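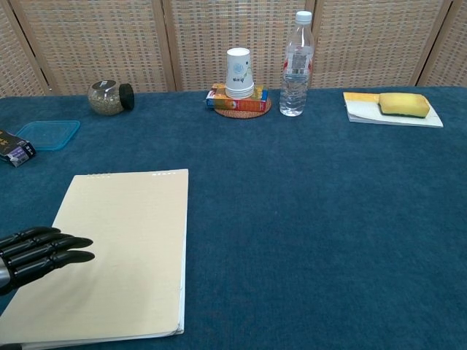 Every spring my inbox fills with the same question about dogs. Someone has watched a film of a collie fetching toys by name and wants to know why their own dog, which they are sure is bright, only knows "walk" and "dinner". I have trained dogs for other people for a long time, and my view is that we ask the wrong thing of them. We test dogs on our words and hardly ever test ourselves on their signals.

I don't dispute that some dogs learn a lot of names. A spaniel called Obi, who belongs to Folasade Olaniyan, could pick out 50 objects by the time he was middle-aged. I watched him do it one Tuesday in a draughty hall in Hundau, with Folasade sitting in the next room so that she couldn't give anything away with her eyes. He made three mistakes, two of them with things that had been through the wash. He enjoyed the work and she enjoyed teaching him, and I would never tell either of them to stop.

What bothers me is the conclusion people draw. They see Obi and decide he is cleverer than the terrier next door who can't tell a ball from a slipper when asked. But the terrier may be reading the household very well. He may know which coat means the car, which footstep on the path is the postman, and how long after the kettle it is worth waiting by the back door. Learning a list of names depends on a dog caring about objects, and on a person with the patience to repeat a word several hundred times. Many dogs don't care about objects at all. A hound who prefers smells to toys will do badly at the toy test for the same reason I would do badly at an exam in perfume.

Guido Donati, who taught me most of what I know about nervous dogs, used to set new owners a task. They had to sit in a chair for 60 minutes with their own dog in the room and write down everything it did with its ears, mouth and tail. No talking, no phone. Most came back with a few lines. The second time they came back with pages. One man found out that his dog licked its lips every time he leaned over to pat it, and it had been doing so for four years. He had thought it was pleased.

Lip licking, turning the head away, a yawn when the dog isn't tired, lifting one paw – these are ordinary signs and can be learned in an afternoon. They don't always mean the same thing, and a dog that licks its lips near the cooker probably smells the chicken. You have to look at what else is going on. Even so, a great many of the bites I get called about were preceded by signs like these, often for months, in front of people who loved the dog and weren't looking.

Bukola Okonkwo disagrees with me on part of this. She runs classes at Eseck and thinks name games are the best way in for beginners, who need something to show for their effort or they give up. A family that plays "find the rabbit" every evening is at least paying attention to the dog. I accept that. I have seen the games do good, above all with young dogs stuck indoors in bad weather. My worry is that the family watches the rabbit. They want to know if he got it right, and they miss that he has been panting and pacing since the fifth round and would like to lie down.

The talking buttons are worse, in my opinion. These are the ones you set out on the floor, each with a recorded word, for the dog to press. I don't doubt that a dog can learn that one button gets the door opened. A bell on a string does that too. But I have met owners who will wait for the dog to press "outside" while it stands at the door, staring at the handle and whining. The dog has already told them. It is being made to say it again in English.

If you have a new dog this April, teach it its name, to come when called, and to wait. Teach it toys if you both like toys. Then get a chair and a pencil and do Guido's hour, and do it again a week later when the dog has settled a bit more.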